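Notes for Unit 12: When the cell stops and nothing looks broken
Mar 26, 2020
By Ruth Clegg

OK, so this is the write-up I promised of the fault we picked apart in lab, for those of you who missed it and for those who were there but were busy arguing. Have your own log sheets next to you while you read.

Quick recap of the job. The arm goes into an open PC case, closes on a part, and pulls it out. We call the whole teardown program Fustix (don't ask, it was named before I got here) and it runs as 51 steps. On the run we're talking about, it stopped at step 21 with a force limit error. The gripper had closed, the arm had started its lift, and the side load went over the limit before the part came free.

Now, what did most groups write down as the cause? "Force limit too low." I get it! The message says force limit, so you go and look at the force limit. But that setting did its job. It stopped an arm that was pulling sideways on something still latched, and if you'd raised it like two groups wanted to, we'd have had a cracked board and a much longer set of notes.

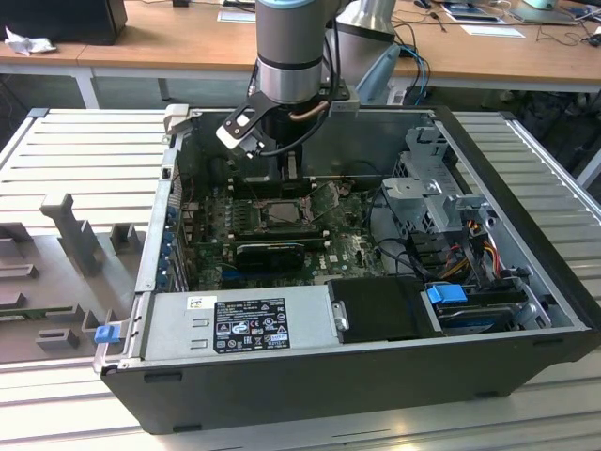 So go back a bit further in the log. The release move comes three steps earlier, and it's reported as done. What does "done" mean in Fustix? It means the arm reached the position it was told to reach. It does not mean a latch opened. There's no check on the latch at all, and I'd like that sentence underlined in your notes, because it's the thing I'll ask you about.

The reason the latch stayed shut was pretty dull. The case had been set down slightly turned against its stop, and the fingertip went past the latch without pushing it. At the near end of the case the error was tiny. Out at the far end it was enough to miss. A small angle gets worse with distance - you all know this from the calibration unit, and you all forgot it, and so did I for the first half hour.

Then there's the part I'm less relaxed about. After the stop, someone reached in to straighten the case with the arm still powered and the gripper still closed on the part. A protective stop is a pause. The arm can be holding a load, and whatever is bent can spring back when you let it go. Before any hand goes in:

Press the e-stop, even if the arm has already stopped.
Say out loud that you're going in, and wait for the person on the pendant to answer.
Support the part before you open the gripper by hand.
Reset from outside the bench, never leaning over it.

For next time, write me half a page on how you'd confirm the latch is open before the lift starts. A short test pull with a low force limit is one way. A camera check is another, and I want to hear what fools it. Please don't write "add a sensor" and leave it there - tell me which one and where the cable goes.

Comments

Suleiman Briggs: We were one of the two groups, sorry. If the test pull fails, should it retry the release or just stop?

Ruth Clegg: One retry, then stop and call a person. If it missed because the case is turned, it'll miss the same way every time.

lab_bench_4: is the half page with or without the diagram

Ruth Clegg: Without. Draw as much as you like!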